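Modise Holiday Residences
Equipment and Furnishings for Guests

27 Feb 2026
By the Tirnon Property Office

Print this page | E-mail this page

Folding Terrace Bed, Plalska Model

The Plalska folding terrace bed is available on request to guests staying in any Modise residence with a private terrace or covered balcony. It is intended for daytime rest and for occasional overnight use by one adult or by 2 small children. Guests who require a permanent additional bed should reserve a larger residence.

The bed consists of a folding steel base, a fitted mattress and a washable cotton cover. When closed, it stands upright and may be stored in the hall closet. The manufacturer, Jistero, states a maximum load of 300 pounds. This limit applies to the total weight placed on the bed and must be observed at all times.

Delivery and Setup

Requests should be submitted with the reservation or, at the latest, before noon on the day prior to arrival. Staff will deliver the bed to the residence and open it in the place selected by the guest. The base must stand on a level surface and must be kept clear of stairs, railings and outdoor grills. Guests are asked not to move the bed while it is open.

Between stays, the mattress cover is replaced and the locking hinges are inspected. Sheets, one pillow and a light blanket are supplied. A second blanket may be obtained from the reception office during regular hours.

Availability

A limited number of beds is kept at each property. During August, requests are accepted for stays of one week or longer only, and are confirmed in the order received. There is no rental charge for guests in residences of more than 700 square feet. For all other residences, the fee is shown on the reservation form and is payable on arrival.

Care and Responsibility

The mattress must be brought indoors overnight when the bed is not in use, and during rain. Sunscreen and oils may stain the cover, and guests are asked to place a towel over it when using the bed after swimming. Any damage should be reported to reception promptly. Missing or damaged parts will be charged at the replacement price listed in the rental agreement.

Filed under: Guest Services > Terrace and Outdoor Furnishings
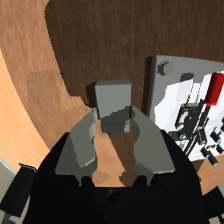
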